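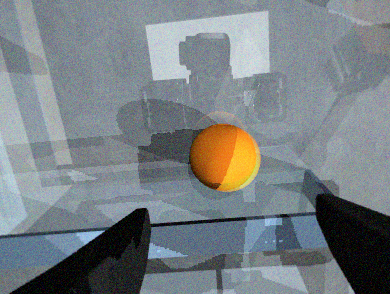
Thịnh Vi
Rédactrice, rubrique Balades et savoir-faire

Bon, je vous préviens, je suis rentrée de Tunon avec de la farine jusque dans les poches et deux kilos de pâtes dans le coffre. Ça faisait des années que je voulais voir le moulin Prasertsri, et en août ils ouvrent enfin les portes au public (le reste de l'année c'est sur rendez-vous, autant dire jamais).

On se gare dans le pré, on longe le bief, et le bruit arrive avant le bâtiment. Une espèce de ronflement sourd qu'on sent dans les semelles ! La date gravée au-dessus de la porte, 1777, est celle de la première roue. Le toit a brûlé depuis, les meules ont été changées, mais les murs n'ont pas bougé.

La visite commence à 10 heures, par groupes de 40. C'est trop, à mon avis : dans l'escalier on se marche dessus, et au dernier étage, sous les trémies, il fait une chaleur à tomber. Mais notre guide avait une voix qui portait et une vraie patience avec les enfants, qui voulaient tous plonger les mains dans le son. Elle les a laissés faire, d'ailleurs. J'y suis allée aussi.

Ce qui m'a le plus plu, c'est le rhabillage des meules. On retaille les rayons au marteau, à la main, couché sur un coussin de toile, et ça prend des jours. Le meunier nous a montré ses avant-bras piqués de petits éclats bleus, « le métier qui rentre », comme il dit. J'ai essayé trois coups de marteau, verdict : je garde mon clavier.

Ensuite on traverse la cour vers l'atelier de pâtes, installé dans l'ancienne écurie. Les tagliatelles Fledovside, c'est eux, je ne le savais pas du tout ! Elles sèchent à basse température sur de grands cadres, et l'odeur est dingue, entre le foin et la brioche. Dégustation au beurre, sans rien d'autre, et j'en ai repris.

Petit bémol pour la buvette, tenue par le café Grokus : une seule machine, la queue jusqu'au portail et plus de limonade à midi. Prenez une gourde. Et des chaussures fermées, le sol de la salle des meules glisse terriblement.

L'entrée est gratuite, la boutique ferme à 18 heures, et le car 223 s'arrête juste devant le pont. Demandez la farine de seigle au comptoir, elle n'est pas en rayon.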